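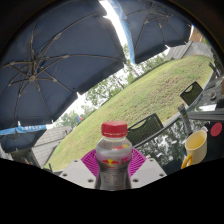 Photo: Tilusska Neighbor Pages

How to get a copy of your crash report in Trukell County

Last November I got rear-ended on Route 478, just outside Zustden, and the deputy handed me a little slip of paper before he drove off. I stuck it in the visor and forgot it. Big mistake! That slip had my report number on it, and without it I spent most of a Thursday on the phone. So I wrote down the steps for anyone else who needs their report for insurance (or just wants to know what it says).

Step 1: Figure out who wrote it

This is where I went wrong first. I called the Zustden police because I was closest to Zustden, but the crash was outside city limits, so the sheriff's office had it. If you were inside town, call the town. If you were on a county road, try the sheriff. On the interstate it's usually state police. Look at the patch or the car door if you can remember it, and if you can't, the non-emergency dispatch line will look it up for you. Please don't call 911 for this.

Step 2: Get your details together

Have these in front of you before you call or go in:

Report number, if you have the slip
Date and rough time of the crash
The road and nearest cross street
Full name of at least one driver
Your license plate number
Your driver's license

I didn't have the number, but the clerk found me with my plate and the date. It took her a while, and she was very nice about it.

Step 3: Wait until it's ready

The deputy has to finish writing, and then a supervisor has to sign off. Mine took 6 days. A friend over in Oyewole had a crash with injuries and hers took 19, so if somebody went to the hospital, expect to wait longer. Call before you drive over. The records window in Tilusska is only staffed on weekdays, and I've seen people turned away at lunch.

Step 4: Ask for it

You can go in person, mail a request, or have your insurance company pull it for you. I went in person, since I live close and I'm impatient. There's a one-page form – you check a box saying how you're involved (driver, passenger, owner of the vehicle, parent of a minor and so on), sign it, and show your license.

If you mail it, put in a copy of your ID and a stamped envelope with your address on it. Ask about the fee first and whether they'll take a personal check. I paid in cash and got a receipt, which my insurance paid back later.

Step 5: Read it before you leave

Stand right there and read it. Check your name, your plate, your insurance policy number and which direction everybody was going. Mine had my car heading east when I was going west, and the other driver's zip code was missing.

The boxes full of codes look like gibberish, but there should be a key. If it isn't attached, ask for the code sheet. Code 26 on mine was just the road condition!

Step 6: Fixing a mistake

Typos and wrong plate numbers are pretty easy. Ask the clerk for a correction request, write down what's wrong, and attach something that proves it, like your registration. They send it to the deputy, who files a short add-on page.

If you disagree with the deputy's opinion on who caused it, that's a different thing. They probably won't change it, but you can ask to have your own written statement added to the file. Keep it short and stick to what you saw.

A couple of other things

Make two copies, one for the insurance folks and one for your own folder. Body camera video and 911 recordings aren't part of the report, so you need a separate records request for those, and they can take weeks. Ask early if you think you'll want them.

And take a picture of that slip with your phone before you even pull back onto the road.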